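Subject: Re: [stornstead-kitchen] Chopsticks and the drawer by the stove
From: Margit Magnusson
Date: February 23, 2020

Hi all, sorting is underway, and I have answers to most of what Angharad asked. 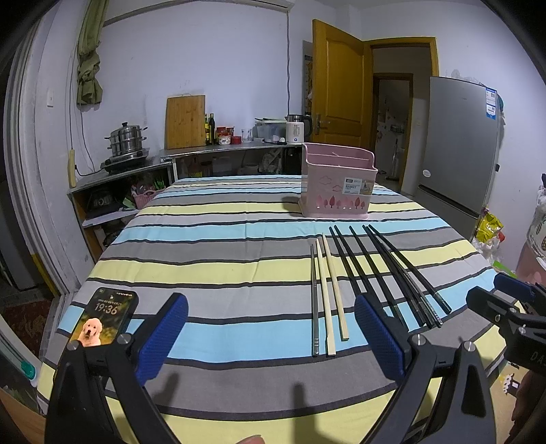
WHAT ANGHARAD ASKED

Angharad Bevan wrote:
> Before the February supper I'd like to settle the chopsticks. Last
> time people at the far table were still looking for a matching pair
> when the noodles came out, and two of them gave up and used forks.
> Can somebody go through what we have and tell me:
>
> - how many usable pairs there are
> - whether the metal ones are ours or came over from Lirndale
> - if they should stay in the drawer or go somewhere people can
> reach them
>
> I can buy more but I don't want to buy blind. Trefor thinks there's
> a whole box upstairs. I've never seen it.
>
> Angharad

PAIRS

I did the loose ones from the drawer first, on the striped cloth so they wouldn't roll. That lot is eight sticks and makes fewer pairs than you'd hope. The five black ones give two pairs and one over. The two light wooden ones go together. The metal one has no partner here, so it's three pairs and two odd sticks.

I went through the black ones twice, because some have a small silver band near the end and some don't. Please don't hold out for matching bands. If the length is the same, call it a pair.

Then I went up to look for Trefor's box. It exists. It was behind the folding screens, under the paper lanterns, and it says Bovstead on the side in marker. Inside are 18 pairs still in their paper sleeves and a few loose ones I haven't gone through. I'd want everything in there washed before it goes near food, sleeves or no sleeves.

So 18 pairs from the box and three from the drawer. Angharad, you said you were expecting 24 at the supper, so we are short by three, and a few spares would be sensible on top of that.

THE METAL ONE

I asked Annunziata and she is fairly sure it came from Lirndale with the soup bowls, the year we shared the New Year lunch. They had a metal set and we gave most of it back. If anyone from Lirndale reads this list, we have one of yours, silver with a dark upper part. Cadi Trevor is going over there for the rehearsal and can take it along. Until then it stays out of the drawer so it doesn't get handed to somebody.

WHERE THEY SHOULD LIVE

I'd like to stop using the drawer. It's deep, it sticks, and the chopsticks slide to the back under the ladles. The pink plastic caddy with the dividers (the one with the trees and clouds on the lower front) would do fine for everyday use. It can stand on the table at meals and go back to the counter afterward.

My suggestion for the caddy:

Black ones in one compartment, all together.
Wooden ones in the next.
Whatever is left over for serving spoons, but only the short ones. The long ones make it tip.

The sleeved pairs can stay in their box and come down for suppers only. I'll move the box to the shelf outside room 206, where the tablecloths are, and put a new label on it, as Bovstead on the side doesn't tell anyone what's in it.

Please put chopsticks away dry. A few from the back of the drawer had gone gray at the tips and I threw those out before I started counting. They had been put away wet, I think, and then nobody used them for a long time. The wooden ones shouldn't go through the dishwasher either. I know that has been said before.

WHAT'S STILL OPEN

Angharad, if you're ordering, plain black in the same length as ours would be best. Wogan had them in packs of 4 pairs last time I was in there, so two packs would cover it. I can pick them up if you'd like, but let me know before Wednesday.

Trefor, do you know of any more boxes? There's a second one behind the screens that I couldn't get at by myself. It's heavy and I didn't want to pull it out with the lanterns stacked on top.

I haven't touched the forks. Somebody else can have the forks.

Margit

--
stornstead-kitchen mailing list
To leave the list, write to the list owner.

Recent threads on this list
- Steamer lid, who has the spare? (Trefor Landeg)
- Tablecloths: washing turns for February (Cadi Trevor)
- Re: Re: Soup bowls going back to Lirndale (Annunziata Longo)
- Supper head count, please reply (Angharad Bevan)
- Drawer by the stove is stuck again (Margit Magnusson)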